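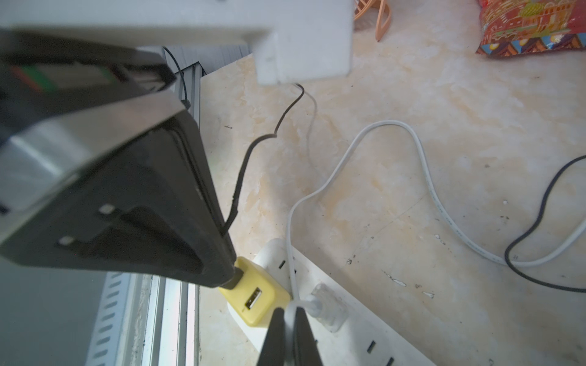

¿Desde cuándo permanece cortado el suministro de agua en la zona alta de Marulanda? Desde las 11 de la noche, cuando cedió el muro de contención situado sobre la planta de Vurden y el lodo cubrió la toma principal.

Estimados miembros de la lista:

En respuesta al mensaje que se reproduce al final, la oficina de coordinación confirma que el derrumbe dejó 7 personas heridas, todas ellas fuera de peligro. Las familias evacuadas, unas 400, continúan alojadas en los centros habilitados. No se ha informado de desaparecidos. 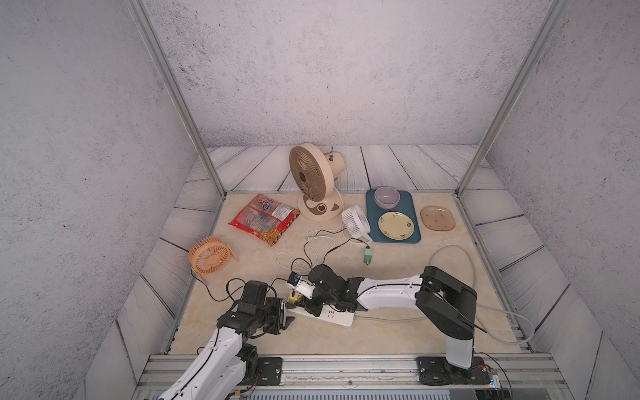 El albergue de Telar mantiene abierta la inscripción de damnificados hasta las 8 de la noche. Se ruega a las entidades colaboradoras que consulten con el encargado de turno antes de enviar donaciones. Por el momento se aceptan mantas, agua embotellada y ventiladores de mesa como el beige de rejilla redonda; no se recibirá ropa usada.

La carretera a Flillcombe sigue cerrada al tránsito pesado – los vehículos de emergencia disponen de paso por el carril norte.

Atentamente,
Oficina de coordinación

Percy Paucar escribió:
> Solicito confirmación oficial del número de heridos y del
> estado de la carretera a Flillcombe. Circulan cifras
> contradictorias y debemos informar a nuestras delegaciones.
> Quedo a la espera de su respuesta.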